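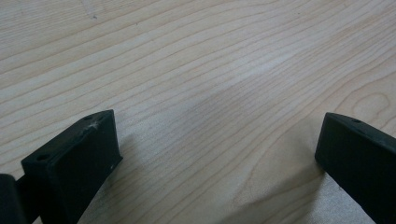
Wildlife & Rescue > Seals, Otters & Shorebirds

Topic: Brirkico the seal, released too soon?

marshwren_49
Has everyone been following the little harbor seal they found behind the Hullus cannery in November? My sister sent me the story and I read every update that evening (supper was very late). She came in at 34 pounds with a belly full of fishing line, poor darling, and went out at 63. They let her go off Mandov Point and I cried like a baby!

tidepool_ray
I'm happy for her too, but I wish they'd kept her until spring. The water off Mandov is rough in winter and she'd only been catching her own fish for 2 weeks.

Solveig Aasen
I have to disagree with you a little, Ray, and I say it with affection. I helped at a seal center years ago, and the ones who stayed on got awfully fond of people. One used to bark at my car – very sweet, and very bad for a seal. If she's fat and hunting, let her go.

tidepool_ray
Fair enough, but the Vakulenko pup was fat and hunting too, and he was back on the beach in a month.

Eylül Uçar
He had lungworm though, didn't he? I don't think you can compare the two. I check her tracker map every morning while I get the lunches ready, and last I looked she was well north of the point.

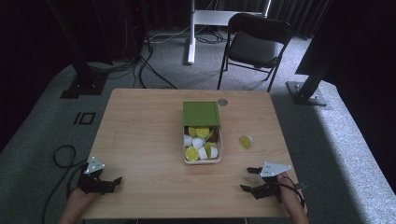
Green lid up, fruit-like pieces inside

marshwren_49
Oh, is the map open to everybody? I've only been reading the updates and never saw a link. Could you post it, Eylül?

tidepool_ray
I'd like it too, please. Still say spring.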